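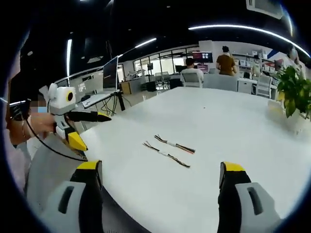
Could you please say how the wiring is getting on before you tell us about the paint, was the gist of Vekik's note after the last report, along with a polite reminder that a report about bunting doesn't tell a funder very much. Fair enough! So wiring comes first this time, and the paint can wait until the end.

For anyone reading one of these for the first time, the Grorkuswood signal box layout is the big model railway we're bringing back to life for the museum room at Lokusholm. Your grant pays for the electrics, the replacement signals and the new control panel. The scenery we're doing out of our own pocket and, it must be said, out of quite a lot of old egg boxes.

The short bundles are what I've spent most of this quarter on. These are the little link looms that join each signal to the board underneath it, thin multicoloured wires with a white bit in the middle and the ends left fanned out until they're needed. We do the sorting and pairing on the big white table, and I can't recommend a white table enough. On the old green baize I was forever losing the black strands and finding them again with my elbow. Now I lay two side by side, look along them both, and if one has a wire out of order it tends to jump out at me.

We've finished 100 of them. That is the whole of the lower level and the station throat, and it's the number I promised you for this stage, so I'm rather pleased. The upper level is still to do. I did start on it, but I'd cut the first batch too short (I measured to the edge of the board and forgot the wires have to go round the timber, not through it) and they've gone in the spares tin for the goods yard, where the runs are shorter anyway.

Colours are settled at last. Black is the return everywhere, red is the feed, brown goes to the signal arm, and anything else is whatever the drawing for that section says. I know this sounds obvious, but the original builders changed their minds at least once per baseboard, and we had one corner where the red wire was the return and the feed was a sort of faded pink. All of that has been stripped out. I've kept a length of it in an envelope in case the museum would like it for the display case.

Money next. The wire and connectors came to 2,209, which is under what we'd put down for them, mainly thanks to buying whole reels from Jurić in one go. They've been very good and swapped a reel that arrived with the wrong gauge in it without any fuss. The control panel is costing more than I'd hoped. The quote now stands at 3,608, and 800 of that is for the engraved track diagram on the front. We could have a printed one for far less, but visitors will be leaning on it and prodding it all day long, and I think a printed one would look tired by its second summer. I'd like your blessing before I say yes to the engraving. If you'd sooner we went for print, tell me and I'll ask for a new quote, no hard feelings.

What hasn't gone well: the signals themselves. The first lot arrived in March and a good few had stiff arms, so they've gone back. The maker agrees they weren't right and is sending more, but I've no firm date for them yet. It doesn't hold up the looms, but it does mean I can't test a complete section from lever to signal, and I'd been looking forward to showing you that. For now every loom gets checked on the meter by itself, end to end, and put away in a labelled bag with its section number.

The paint, then - quickly. The station building has had its cream and green, the footbridge is in undercoat, and the hillside behind the tunnel looks much less like porridge than it did.

Between now and the next report I want to finish the upper level looms, get the lower ones fixed under the boards, and have the panel ordered one way or the other. We're at it every Sunday from ten, and you'd be very welcome to come over and see it. Wear old trousers if you want to look underneath, as the only way in is on your back.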